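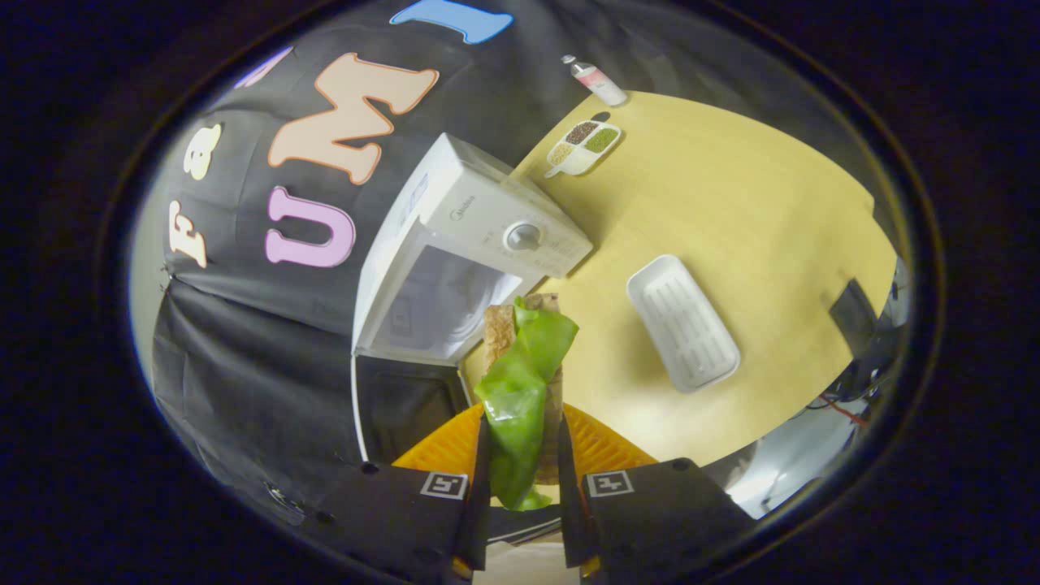
Budget for the fingertips first

By Oluwatosin Nwosu
Sunday, June 11, 2023

Most equipment plans for small manipulation projects are written from the top down. The arm comes first because it costs the most, then the computer, then the cameras. Whatever is left goes on a line called sundries, and sundries is where the gripper pads, the printed markers, the cables, the trays and the food end up. I have reviewed enough of these plans to think the order is wrong, and that it costs more than a poor choice of arm.

Take kitchen handling, which is where most of my own reviewing has been this year. A strip of green pepper is a demanding thing to hold. It is curved, glossy and thin, and it gives slightly when pinched. Bread is the opposite: matt, blocky, easily dented. A pair of ribbed pads has to cope with both, and pads wear. So the question that should open the plan is how many pads will be used in a month of work, at what price, and who keeps them in stock. I have seen one plan in the last two years that answered it.

The Melstead plan is the case I keep going back to. It allowed for one arm, two hand-held grippers and a spare pair of fingers. The arm was ordered in November with a delivery time of 28 weeks. The hand-held units arrived long before it and could have been in use every day. They were in use until the pads gave out. There was no line for replacements, the order fell below the supplier's minimum of 200 pieces, and the purchase had to go through as a variation. The variation took longer to approve than the pads took to make.

My view is that a first-year budget should be split by how often a thing is touched. Items touched on every grasp go at the top and are funded in full for the whole year. Items touched daily, such as cables, mounts and batteries, come next, with a spare for each. Items installed once go last, and can be delayed if the money is short. An arm that arrives a quarter late does less damage than a gripper that is out of service on a Tuesday, provided people can carry on collecting by hand.

Ottavio Rinaldi, who ran purchasing at Lukon when I was there, disagrees, and his objection deserves stating properly. Capital money is easy to get once and hard to get twice. If the arm is not in the first bid it may never be bought, whereas pads can always be found from somebody's running costs. He is right about how finance departments behave. I would still answer that "somebody's running costs" is not a plan, and that the bid can carry both if consumables are written as a fixed share of the hardware and given their own code. Okonkwo has done it this way for three rounds and has not had the line struck out.

Props need the same treatment. A microwave, a tray, a divided dish of grains and seeds and a squeeze bottle look too cheap to plan for, and individually they are. The cost is in matching them. If a dish breaks halfway through and the shop has changed its range, the later recordings differ from the earlier ones in a way that has to be logged and possibly corrected. Buy spares of anything breakable on the first day. Fresh food should be a weekly sum with a named buyer. Dillorance put theirs at 56 pounds a week, which I thought high until I saw the petty cash claims from a group that had set nothing aside.

Printed markers are the smallest item and the one most often missing. A small square on each finger costs next to nothing, but a scuffed one can spoil a session before the operator notices. Order 100, keep them flat, and write down the print size on the purchase record so that the next batch matches.

I would also ask for one page that most templates leave out: a table of what stops work when it fails, with the replacement time beside each entry. Fill it in before any quotes are requested. In the plans I have reviewed, the longest stoppages came from parts costing less than the carriage on the arm, and the people approving the money had never been shown those parts at all. Reviewers should send back any bid where that page is blank.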